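PKG 214 Packaging and Shelf Life
Week 4 handout: Packs for fresh citrus
Prepared by Muthu Chettiar

Read this before the Tuesday session. The calculation at the end will be worked through in the tutorial, so have a go at it first and bring your working.

1. What a fresh fruit pack has to do

Last week covered dry goods, where the pack is mainly a barrier. Crackers don't respire. Fruit does, and it keeps doing it after harvest: it takes up oxygen and gives off carbon dioxide, water vapour and heat. A pack that seals all of this in will shorten the life of the fruit. A pack that lets everything out will leave it shrivelled and underweight at the till.

Citrus is non-climacteric. It doesn't ripen further once picked and its respiration rate declines slowly in storage. This makes it more forgiving than bananas or avocados, and it's the reason small citrus can be sold in very open packs. The main losses are:

Moisture loss through the peel, seen first as softening near the stem end.
Green and blue mould (Penicillium digitatum and P. italicum), which enter through wounds in the rind.
Chilling injury, seen as pitting or brown staining. Sensitivity varies with the species and cultivar.
Mechanical damage, including oil spotting where the oil glands are ruptured by rough handling.

Easy-peel types are worse for mechanical damage than oranges. The rind is thin and loosely attached, and fruit pulled from the tree instead of clipped often loses a plug of peel at the button.

2. Common retail formats

Net and mesh bags. Cheap, light and very open. There is no build-up of humidity, so condensation is rarely a problem, but there is no protection against drying out or knocks either. Product information goes on a label, tag or band attached to the net. The whole pack can be inspected by the shopper, and a single mouldy fruit is usually visible.

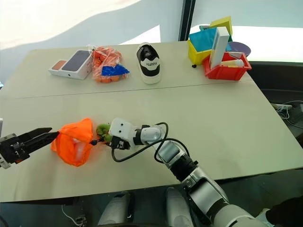

Figure 1. Small orange fruits, likely citrus, in a clear plastic mesh bag, with a bright blue label or tag at the lower front.

Perforated film bags. Usually polyethylene or polypropylene with punched holes. These hold more humidity around the fruit and give a large printable area. Hole number and diameter are the two design variables. Too few holes and you get free water on the inside of the film, which is what Penicillium wants.

Rigid punnets and clamshells. Good protection from crushing. They stack well and cost more per kilogram of fruit. More often used for berries and cherry tomatoes, though kumquats are sometimes sold this way.

Fibreboard cartons. Used for bulk and for gift lines. The board absorbs moisture from the cold room air and loses stacking strength, and this needs to be allowed for when you specify the grade. We will come back to this in Week 6.

Loose. No retail pack at all. Weight loss and handling damage are carried by the store.

3. Labels on open packs

A net has no flat surface, so the label is the weak point of the format. Three faults come up often in trade complaints: the label creases and the barcode won't scan, the adhesive lets go in the cold room, or the tag is caught in the clip and tears. A wraparound band solves the first problem and adds cost. Wet-strength paper or polypropylene tags are usual.

The label must carry the mandatory information for the market it's sold in. Check the current code and don't rely on a sample you bought at the shops. Small fruit packed by weight also needs attention to net quantity, because the fruit will lose moisture between packing and sale. Packers overfill to cover this. The overfill is given away, so it pays to estimate the loss properly.

4. Case: the Droltberg packing line

Droltberg packs mandarins and tangelos in one shed and switched from perforated film to mesh in August, partway through the season. The change was made on material cost alone. Mirkine supplied the netting and Kartha supplied the tags.

Complaints about mould fell in the first month. Complaints about soft fruit rose, mainly from inland stores with a longer run from the distribution centre. The shed had kept its old overfill allowance, worked out for film bags, and some packs were now under the declared weight at the point of sale.

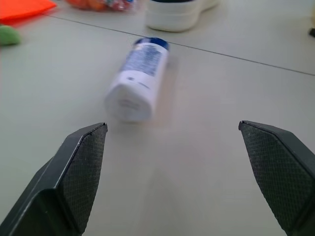 The shed tried two responses. The first was a heavier wax coating. This slowed the moisture loss but gave off-flavours in fruit held at ambient temperature, because the coating also restricted gas exchange through the peel. The second was to shorten the time between packing and dispatch and raise the relative humidity in the holding room. The second worked better and is still in place. A Jorari data logger was put in one carton per pallet to confirm the humidity in transit.

Points to think about:

The mesh was cheaper per bag. What other costs should have been in the comparison?
Why would mould complaints fall while softening complaints rose?
Would you expect the same result with kumquats, where the peel is eaten?

5. Estimating weight loss

For an open pack, use the simple form:

loss = K x m x VPD x t

where K is the transpiration coefficient for the fruit, m is the mass of fruit, VPD is the vapour pressure deficit between fruit and air, and t is time. Keep your units consistent. Most errors in last year's submissions were seconds mixed with hours.

The equation assumes the fruit and the air are at the same temperature. Warm fruit placed in a cold room loses water much faster until it has cooled, so pre-cooling matters more than the equation suggests.

Tutorial problem. A test batch has 117 bags. Each bag is packed with an overfill of 24 g, and measured loss in the holding room is 4 g per bag per day.

(a) How many days can a bag be held before it reaches its declared weight?
(b) What is the total overfill for the batch, in kilograms?
(c) The holding room humidity is raised and the VPD is halved. Repeat (a), and state what you have assumed about K.

Short report

Choose one fresh produce pack you can buy locally and write 200 words on why that format was used. Name the main cause of loss for the product and say whether the pack deals with it. Include a sketch with dimensions. Hand in at the start of the Week 5 lecture.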